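Workshop notebook, Prostville site
Entry 63 – Monday, Baptiste room
Charging table, layout and cable run

Present: Mei Whitlock, Booker Montoya, me (I.H.) until lunch.

Carried over from February: the cable on the charging table keeps ending up under whatever is put down there. Reginald Dvorak asked for a fixed layout before the table moves next door to the Durnberg room, so the positions can be copied with a tape measure.

Table height to the top surface 790 mm. Measured at both ends, same result. Leg at the window end still needs its foot tightened. Did not do it today, wrench is in the other building.

Started with the phone position. Using the display piece marked Galaxy S24+ as the placeholder, face up. It has a smooth back and the top is smooth too, so it creeps when a stiff cable pulls on it. Tried it square to the table edge first, then on the diagonal. Diagonal is easier to pick up with the left hand and I expect people will leave it that way whatever we mark out. Masking tape corners are no good on this top, the adhesive leaves a gray line that has to come off with alcohol, and alcohol dulls the finish. Pencil for now.

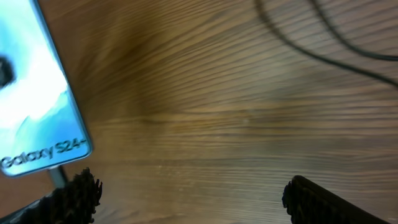

Anika Bellamy: please don't pencil across the grain, it doesn't erase out of the dark streaks. Also, if the phone position is on the diagonal then the plug end should face the strip. Last time it was drawn the other way round and the cable had to turn back on itself right at the connector.

Fair. Pencil marks limited to two short ticks along the grain, one at each end of the phone position. Plug end to face the strip. Sketch in the folder corrected and the old one crossed out.

Cable. The one in use is the long black USB cable, 2 m by the label on the bag. Too long for this table but the short ones are all allocated. Options tried:

Wound up with a hook-and-loop tie. Neat, but the coil is heavy enough to drag the phone when it slides. It also gets knocked off the back.

Run along the back edge against the panel. Works until somebody needs the cable on the other side, then the whole length comes off the edge at once.

One big loose loop flat on the table. Takes the most room. Comes out with the least pull on the connector, and nothing has to be undone to move the phone. Mei prefers this. Booker does not, he wants the space for the tray.

Going with the loop until there is a shorter cable. Bend radius at the strain relief is the part to watch. The previous cable failed right behind the collar after 13 weeks, outer jacket split and intermittent charging before that. Cut it open: shield braid broken on the inside of the bend, conductors intact except one.

Strip. White one, on the diagonal, far end toward the back panel. Charger goes in the far end socket. The charger body is wider than the strip, so in any other socket it blocks its neighbor. With the charger at the end the overhang costs nothing. The cable plugs into the top of the charger and stands upright, so nothing flat (clipboards, the log binder) is to be stored on the strip. Mei has asked for a right-angle adapter. I would like to avoid one more contact in the line but will not object if it comes with the next Stekby order.

Strip is not fixed down. Screws through the top are ruled out because the table is going back to stores eventually. Double-sided pads to be tried on the underside of a scrap board first, same reason as the masking tape. 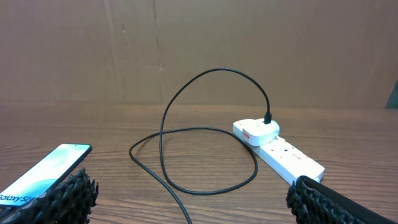 Checks

Strip pulled by hand with the phone cable only: phone moves before the strip does. Acceptable.

Charger reseated, no play in the socket.

Charger temperature after an hour under load: warm to the hand, not measured. Booker has the probe. To be repeated with numbers.

Back panel: creases noted, no change since the last entry. It gives slightly when leaned on, so nothing is to be hung from it, including the cable clips Booker bought.

Open items

Shorter cable, 1 m or under – Mei to ask Durnberg side whether they have any spare.

Pads on scrap board, leave overnight, peel and look at the finish – me.

Foot on the window-end leg – Booker, when the wrench is back.

Strip position relative to the back edge not yet written down. Measure before the table is moved.

I.H.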